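Harken Lighting Retrofit: progress report to the Contreras Fund, June

Dear Xóchitl,

You asked for something shorter than last time. I have removed the history of the dimmer.

Fittings
Of the 100 pendant lights in the grant, nine are still in their boxes at Mullasia. They came with the wrong ceiling plates, in a colour the supplier calls "warm stone" and the rest of us call beige. Replacements are promised for Tuesday, by the same person who promised the first lot.

Tenants
Philomena Mac Mathúna has finished her home visits. People like the new lamps over the kitchen table and loathe them in the hallway, where they hang at forehead height for anyone tall. We are shortening the cords.
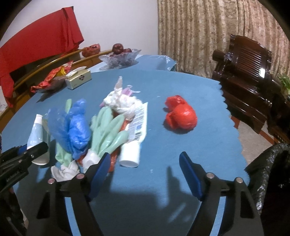
Money
Spent to date: $3908. The electrician's last invoice, $1782, is included, along with his parking, which he itemized with real feeling.

Still to do
Swap the ceiling plates. Shorten the hallway cords. Choose a shade for the stairwell; Tinum sent two samples and I dislike both, but the grey one hides dust.
I'd also like your okay to move what's left in the bulb budget over to cord grips. The bulbs have behaved themselves so far.

Philomena Mac Mathúna has the room-by-room list if you want it. It is long.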